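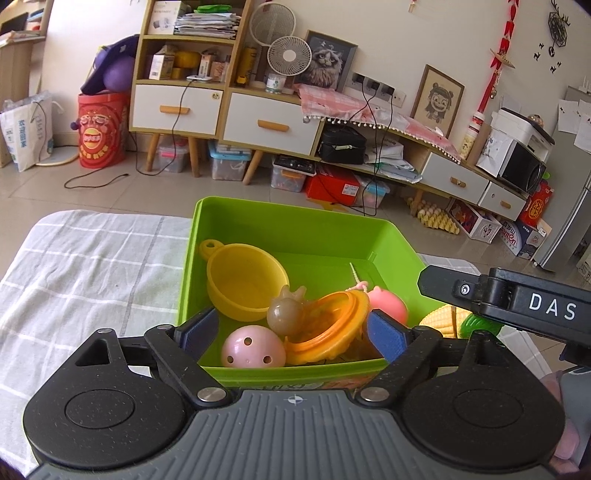

The Clingate hand gripper over the green toy bin

Minutes of the Equipment Review Meeting, Doucet Home Tasks Group
October session, start 2:00, in the small room
Present: five members of the group, and two guests from Okutau for items 1 to 4. The guests left before item 5.

1. Minutes of the previous meeting

The minutes were accepted with one correction. In the paragraph on storage, "rented" should be read as "bought".

2. Offer from Okutau: Clingate kit

The guests presented the offer again, because two members were absent the last time. The kit has the hand-held gripper, a bracket, a charger, a set of spare finger pads and the license for the recording software. It can be bought, or taken as a service with monthly payment. In the service, Okutau also checks the recordings and sends back a list of those which should be repeated.

A member asked who owns the recordings during the service. The guests answered that they stay with the customer, and that Okutau keeps a copy only until the check is done. The group wishes to have this sentence in the contract, as it is not in the draft we received.

The price for the purchase is the same as in spring. The price for the service is new and was found high by most of those present. Okutau is ready to lower it if we take more than 64 hours of checking, but we don't know yet if we will need so much.

3. Results of the home trial

The trial task was the sorting of toys between a bin and a bed. The toys were chosen with different shapes and surfaces, and the list from the trial plan was kept without changes.
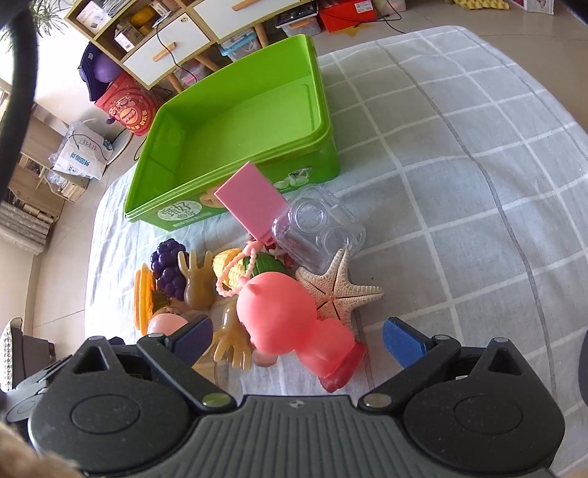
Jaws open at the pile on the bedsheet: pig figure, starfish, amber rubber hands, grapes and corn

The operators gave these remarks:

Pads. The blue finger pads were liked by all. On the ball with holes, one operator preferred to put a finger in the hole, and another closed the jaws around the whole ball. The instructions should say which way is wanted, or say that both are allowed.

Soft toys. The rubber hands were the most difficult. They bend when the pads close, and the operator has to choose between the palm and the fingers. It was proposed to record them as a separate group - then the results of the hard toys can be compared more easily.

Strings. The beaded string gave trouble when it was lying over another toy. Lifting one toy brings the other one with it. The group does not want to remove the string from the list. Such things are normal in a home.

Weight. After a long session the wrist is tired. The operators ask for a pause after every eight recordings. This was agreed at once and is valid from now on.

View. A member remarked that the body of the gripper takes a big part of the picture at the bottom, and small pieces near to it may be hidden. Okutau answered that the angle of the camera can be changed a little at the bracket, but after this a new calibration is necessary. They will send the steps in writing.

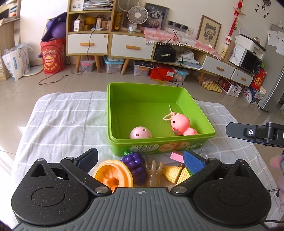 4. Comparison with the Braltel offer

The Braltel kit was not tried by us, so the comparison is only from papers. It is cheaper to buy and the spare parts are included for the first year. On the other side, the checking of recordings is not offered, and the software is a separate purchase. The delivery time was not given, although we asked for it in the letter.

One member was of the opinion that we should not decide before we had the Braltel kit in our hands for the same task, with the same toys. Another member found that this will take too long and that the operators are already used to the Clingate handle. There was a discussion without result - the point goes to the next meeting.

5. Decisions

The trial kit stays with us until the next meeting. Okutau has confirmed that this is free of charge.
The request for a trial kit is sent to Braltel, with the toy list attached.
The service contract is not signed before the sentence about the recordings is added.
One extra set of finger pads is ordered. Four in favor, one against.

6. Other matters

The key of the storage cabinet should be returned to the front desk after each session. The next meeting will start at 2:30, as the small room is used before by another group.

End of the meeting: 3:50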